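Feb 14, 2020

I have a new favorite mug, and I'm going to go on about it for a bit!

I'd wanted a green one since November, when I repainted the desk corner and everything in there suddenly looked so cold. Not a bright green – more like sage leaves after they've dried. I looked through nearly 40 of them online (my poor browser) before I wandered into Benmoussa, the little kitchen shop by the bus station, and found it on the bottom shelf for 18 dollars. Sold!

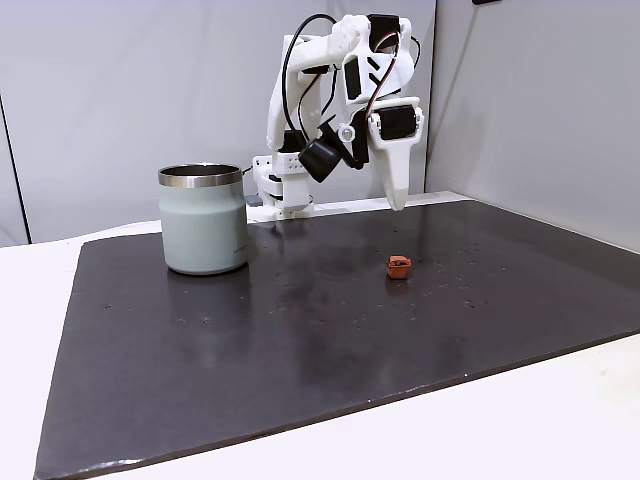 *Photo: my own, Rilia desk corner, free to share with a link back*

The finish is matte, and I love how the shoulder rounds off before it meets the steel rim. It's such a simple shape, just a soft little cylinder, and on the dark gray mat the color really sings. There's some lettering low on the side, but it's so faint you can forget about it.

The mat is great too, though it does show every speck of dust. I wipe it down with a barely damp cloth and the specks are back by lunch. Oh well! I still like the bit of shine it has, and the way the mug gets its own small reflection.

And then there's the red-orange block, which makes me happy every time I sit down. One spot of warm color is plenty on a surface that dark, and it looks so good next to the sage.

Next I want a pencil cup in the same green. Benmoussa is getting a new delivery soon and I'll be there when they open.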